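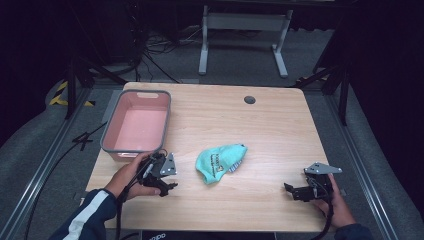
Home Automation > Laundry and Cleaning

Can a machine fold laundry yet, or should I keep paying for a person to do it?

Posted by Edit Takács in March
Tags: laundry, folding, small business, robot arms

I run the linen side of a small guesthouse and we also take in washing from two places on our street. The washers and dryers take care of themselves. Folding is what eats the day. On a busy day it is up to 40 baskets, mostly hand towels, cleaning cloths, pillowcases and the odd T-shirt a guest has left with us.

I keep seeing clips of robot arms folding a shirt on a table. They look good, but every clip starts with one shirt and ends with one shirt. My work starts with a full basket of things tangled together, some inside out, some with a lining that slips around.

A salesman quoted me for a machine called the Plimuvau. You clip each piece to the front and it pulls it in and folds it. I would still have to find the corners on everything, and I think finding the corners is most of the job.

What I want to know:

Is there anything I can buy now that goes from a basket of mixed clean laundry to a folded stack without me standing there?

If there isn't, is a clip-feed machine worth the money for somebody my size?

I am not looking to let anybody go. I fold most of it myself, from 6 a.m. until check-out starts.

3 replies

Warrick Donnelly
Marked as helpful

Short version: no to the first one, probably not to the second.

I did maintenance at a commercial laundry for 12 years, and we had feeders and folders the whole time. For flat work they are excellent. Sheets and tablecloths go in one end and come out folded, and a person can't keep up with them. But a person hangs the corners on the clips. There are machines that try to do that part too, and they want big pieces of the same size, a lot of floor space and a mechanic within reach.

Small mixed pieces are a different problem. A plate has the same shape every time you pick it up. A cloth dropped on a table has a new shape each time, and the edge you need is often underneath. You and I pinch it, shake it, and feel whether we have one layer or two. A gripper that closes on a bunched cloth can easily take both layers, or take the middle of the cloth instead of the hem. Then it has to put it down and start over. Anything with a second fabric on the back is worse, because the two edges don't line up and a camera has to decide which one is the real edge.

The newer approach is to have people do the job with grippers in their own hands, over and over, and use the recordings to teach the arm. I think that will get there for towels and cloths before it gets there for shirts. The arms I have seen run are slow and still leave one piece in a heap every so often. For a hobby that's fine. In your place you would be checking the stack, and then you may as well fold it.

On the clip-feed machine, time yourself before you sign anything. Take one basket. Time how long you spend getting each piece flat and square, then how long the folds take. For hand towels I'd expect the folds to be the smaller part, and the folds are all the machine would save you. Also ask for the smallest piece it accepts. Several of them won't take anything the size of a cleaning cloth.

What I would spend money on first:

A table at the right height. Wrists just below the elbow. Put the basket at the end of it, on the side of your weaker hand, so you aren't bending to the floor.

Sorting before the wash. If a load is all one kind of piece, you stop deciding what each thing is and you fold faster.

Not folding the cleaning cloths. Lay them flat in a bin or just drop them in. Guests never see them.

jelico_repairs

we bought a used folder for 2,000 and it sat in the hallway. good for shirts if you like clipping shirts. sold it to my cousin

Idmont

I disagree a little with the reply above. If your pillowcases are all one size, a small flatwork folder might pay off for those alone. Ask around for a used one. I wouldn't buy anything new that only does small pieces.

For basket to stack with no person, no. I asked the same thing at a trade show and the man at the booth changed the subject to ironing.

Comment from Edit Takács

Thank you all. I timed a basket of hand towels after reading this. Getting them flat took more than twice as long as the folding, so I have told the salesman no for now. The cleaning cloths are going in a bin from here on. Warrick, is there a table height you would use for two people who are not the same size? My niece helps in the afternoons and she is a good deal taller than me.

Comment from Warrick Donnelly

Set it for her and stand on a mat or a low platform on your side. It's easier to bring the short person up.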